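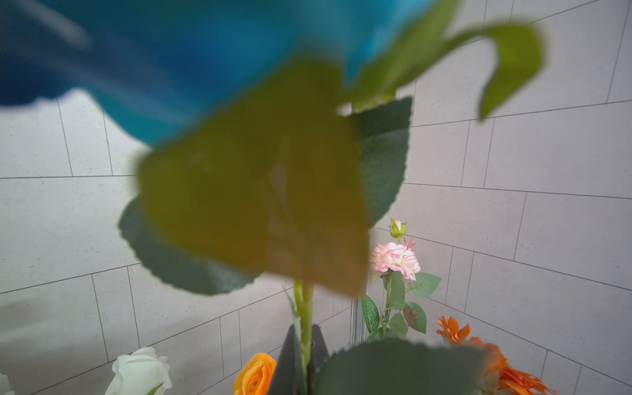

Booker Dvorak
Short stories editor, The Bukesden Student

My gran did the church flowers for most of her life, and the only thing she ever told me about it was that a stem knows where it wants to lean. I passed this on to Faith at our first club meeting after Easter and she wrote it on the whiteboard, under "torque limits", where it stayed all term.

We'd been given flowers as our task for the Lorente Cup. Other schools had got things like stacking cups, which I would've sold my bike for! Ours was artificial blooms, two arms and two vases, and the vases had to look, according to the rules, "pleasing to a reasonable person". Faith wanted to know who the reasonable person was. I said my gran, probably, and then felt a bit odd for saying it, as she'd only moved into the home at Oldale in the spring and I still hadn't been to see her.

So we stayed late. I drove the left arm, Faith drove the right, and we saved every go so the arms would have something to learn from. You'd think picking up a flower would be easy (I did, for one whole afternoon). But the leaves get in front of the wrist camera, and then you're steering by a big green smudge and hoping. The blue ones were the worst. I squeezed too hard, or I came in at a silly angle and knocked into a rose I'd been quite proud of.

"You're fighting it," Faith said.

"I'm not fighting it. It's fighting me."

"Booker, it's a pretend flower."

She had a target of 1000 goes and we were on 800, with June nearly on us and the Detodley lot already posting smug little clips of theirs.
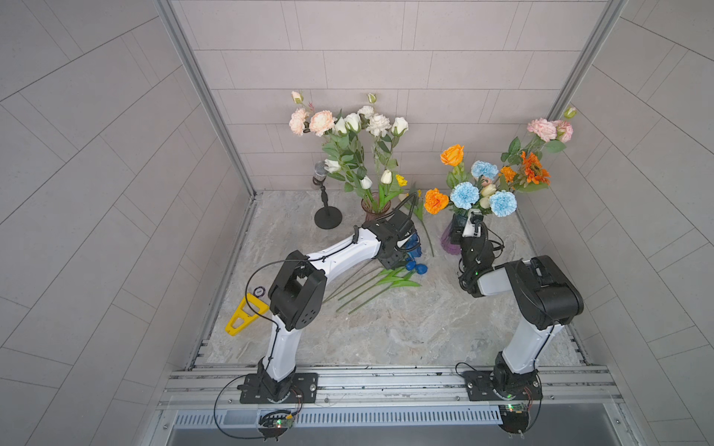 I nearly packed it in that night. Faith had gone off for chips and I was on my own with the lights humming, and I did something I hadn't tried, which was let go of the controls for a second and just look at the thing. Ninety goes I must have done on those blue ones, always shoving them in dead straight. Gran never put a flower in straight in her life. She'd drop it in, turn the vase a bit, and wait for it to settle.

So I eased off. I opened the gripper a touch early and let the stem lean on the rim – and it slid round and stopped, all by itself, facing slightly towards the wall as if it had heard something.

Faith came back with vinegar on her sleeve and stood there for ages.

"Did you save it?" she said.

I had. I saved it twice, in fact, and then I asked her what time the last bus went to Oldale. She said I'd missed it, but there was one at nine in the morning, and did I want the rest of her chips.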